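Home About Us Services Workplaces Careers Contact

About Sastilar

Sastilar provides daily office care and workplace upkeep for small and medium-sized firms. The company was founded by Nafula Mollel, who remains its director, and now employs 53 people. We look after shared offices, reception areas, meeting rooms and individual workstations, under contracts that are reviewed with each client every September.

Our work is concerned with the ordinary condition of a room in use. Desks are cleared and wiped, shelves are dusted, hard floors are swept and mopped, and flowers are changed before they fade. Papers and personal belongings are left where their owners have put them unless the client has asked otherwise in writing. Each site has its own care sheet, which records the surfaces to be cleaned, the cloths to be used on them and the order in which the rooms are taken. 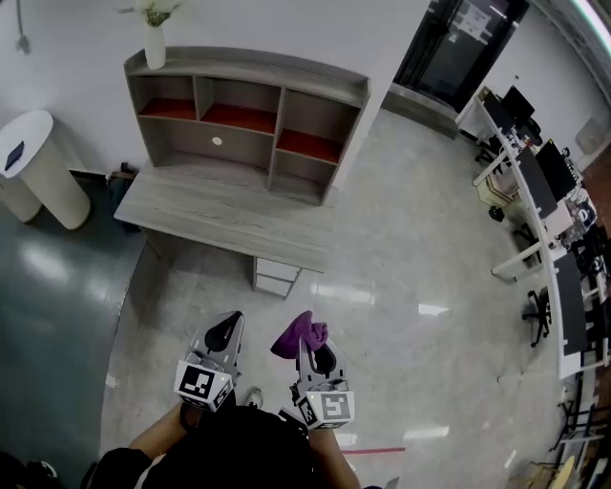 Furniture with shelves and compartments receives particular attention under our Plukdale standard. Open cubbies are wiped from the top row downwards, corners first, and the desk surface is left until last. Cloths are sorted by colour, laundered at our own premises and withdrawn after 30 washes. Monitors are cleaned only with a dry cloth, and cables are neither unplugged nor moved. Glossy floor tiles are finished with clear water so that no film is left on them.

Cường Tạ is responsible for training and site standards. New members of staff complete 3 weeks of instruction before they are assigned to a client, and work alongside an experienced colleague for the whole of that period. The training rooms are furnished as working offices, and staff learn on the same kinds of desk, shelf and seating that they will meet on site.

Sastilar cares for 200 workplaces, among them the offices of Fodor and the Istus business centre. Clients are given a single point of contact and may amend their care sheet at any time by writing to the site standards office. Requests received before noon are passed to the team for the same evening.

Enquiries concerning new contracts should be made through the Contact page. A member of the office will arrange a visit to the premises and prepare a written proposal free of charge.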